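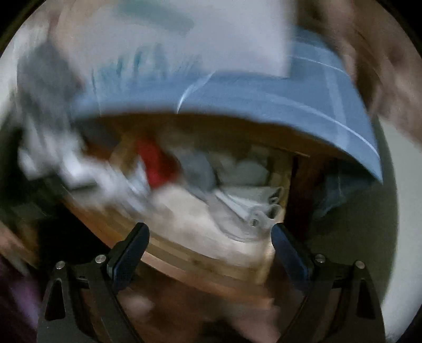 件名:Re: [Altatora党員連絡] 代表選挙 第2回投票の日程および委任投票の取扱いについて
差出人:選挙管理事務局 Lucrezia Greco
日付:2019年1月11日

党員各位

平素より党の運営にご協力を賜り、厚く御礼申し上げます。選挙管理事務局のグレコです。
標記の件につき、Trurkent支部のMarisa Pace様より下記のご照会をいただきました。同様のお問い合わせがほかの支部からも寄せられておりますので、本リスト上で回答いたします。

> 選挙管理事務局 御中
>
> Trurkent支部のPaceです。第1回投票の結果を拝見しました。
> 当支部では、集計の確定前に候補者の順位が一部の支部で話題になっていたと聞き、複数の党員から説明を求められております。
> つきましては、次の点をご教示ください。
> (1)第2回投票に進む候補者は確定したと理解してよいか。
> (2)第1回で提出した委任状は第2回でも有効か。
> (3)転居により所属支部が変わった党員は、どちらの支部で投票するのか。
> 支部会合が迫っておりますため、早めにご回答いただけますと幸いです。

(1)について
第1回投票の有効票は865票でした。過半数を得た候補者がいなかったため、規約に基づき、上位2名による第2回投票を行います。異議申立ての期間は結果の公示から14日間であり、この期間が満了するまで、進出者の決定は暫定のものとして扱います。現時点で受理した異議申立てはありません。
なお、集計途中の情報が外部に伝わったとのご指摘については、事実関係を確認中です。確認が済み次第、各支部長宛てに文書で報告いたします。

(2)について
第1回の委任状は、第2回投票には使用できません。委任を希望される方は、改めて所定の様式により提出をお願いいたします。前回、委任状の不備により無効となった票が51票ありました。そのほとんどは受任者の署名欄が空白のものでした。支部で取りまとめて送付される場合は、発送前に署名欄をご確認ください。

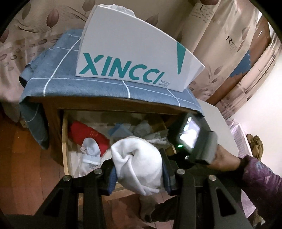 受任者は、委任者と同一の支部に所属する党員に限ります。一人の受任者が引き受けられる委任は一件までとし、候補者本人およびその推薦人代表は受任者となることができません。この点は第1回から変更ありません。

(3)について
投票資格は、第1回投票の名簿確定時に所属していた支部を基準とします。その後に転居された方も、第2回投票は旧所属支部で行っていただきます。直接の来場が難しい場合は、郵送投票をご利用ください。たとえばTalo支部からVitale支部へ異動された方の投票用紙は、Talo支部から送付されます。送付先の変更は、ご本人から旧所属支部の窓口へお届けください。

第2回投票は2月に実施いたします。投票所の所在地と開場時刻は、各支部からの報告がそろった段階で公示します。会場の変更を予定している支部は、速やかに事務局までお知らせください。

また、本リストは党務連絡を目的としております。特定の候補者への支持の呼びかけや、他の候補者に対する批判の投稿はお控えくださいますようお願いいたします。討論会に関するご質問は、広報担当で別途受け付けております。

Pace様におかれましては、ご不明な点が残るようでしたら、本メールにご返信ください。個別の党員資格に関するお尋ねは、個人情報を含むため、リスト宛てではなく事務局宛てに直接お送り願います。

以上、よろしくお願い申し上げます。

Altatora 選挙管理事務局
Lucrezia Greco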